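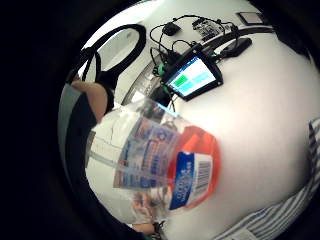
The week after Christmas has always been my favorite time to clean, and I know how that sounds. The guests have gone home, the pie is down to crumbs, and there's a long, gray stretch of afternoon with nothing in it but the radio and a bucket of warm water.

My grandmother kept house in Matholm for 50 years, and she held that January should find a home already scrubbed. She started with the pantry - always the pantry - and worked her way toward the front door, stopping for coffee whenever the mood took her, and it took her often. I still follow her route, more or less, though my apartment on Hepburn Street has no pantry to speak of, just a deep cupboard that swallows jars.
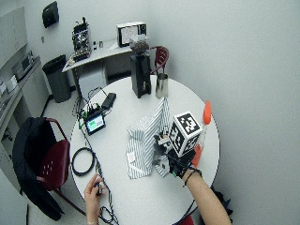 The Virtue of Old Cloth

I have a drawer of worn-out dish towels that I wouldn't trade for anything in the stores. A towel gets softer for years before it gives up, and the best window cloth I own began life as a wedding present. Wash them hot, skip the fabric softener, and let them dry on a line if you have one.

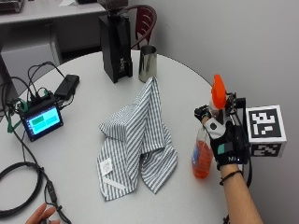
A striped cloth and a spray bottle.

As for what goes in the bottle, I've tried up to 8 recipes over the years and come home to plain vinegar and water, with a little orange peel left to steep if I'm feeling fancy (keep it off marble, please!). It won't smell like a hotel lobby, but by suppertime the windows are clear and the kettle is on again.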